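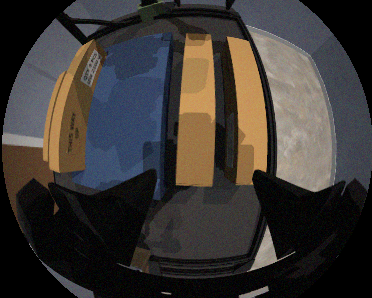 Moving my mum's shop stock from Carnberg to Vurmont this month. A few notes on packing, as three people have asked me how we're doing it.

**2/** The shop sells haberdashery. Buttons, ribbon, zips, wool, a lot of thread. We've been on the same street for 18 years, so there's plenty that hasn't been touched since it was first put away.

**3/** The first thing I did was write a list on paper. Every line got a number and a room. The list came to 587 lines. I typed it up afterwards, and I wish I'd typed it from the start.

**4/** Wool goes in bags before it goes in anything else. The new place has a damp back wall and the landlord says it will be treated in June. I'm not betting the merino on that.

**5/** Thread was the slow part. Mum files it by shade, not by maker's number, and she's the only one who knows the order. We photographed each drawer, then packed it left to right.
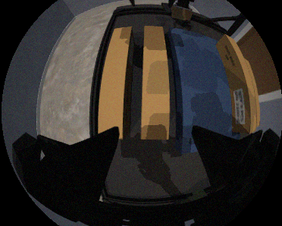 Blocks and a box side by side, running lengthwise.

**6/** Labels: put the quantity on the box as well as the name. "Zips, navy" tells you very little when there are 7 boxes of zips.

**7/** Iddrisu Ametepe from Quansah, the upholstery place next door, lent us his van. It takes more than you'd think, but the side door sticks and you have to load from the back.

**8/** We got two quotes from removal firms before that. Plukis was the cheaper one. They were polite on the phone but couldn't do a morning, and the parking outside the new shop is only free until 11am.

**9/** Things we're not taking: the old till, the spinner rack for patterns, and the carpet. If anyone near Carnberg wants the rack, it's free. One wheel is missing. Message me and I'll leave it by the back gate.

**10/** Someone asked about the button cabinet. Yes, it's coming. The drawers are going separately with tape across the top, and Mum is carrying the glass ones on her lap.

**11/** Card payments will be off for the first morning in Vurmont, so bring cash if you're coming in for something small.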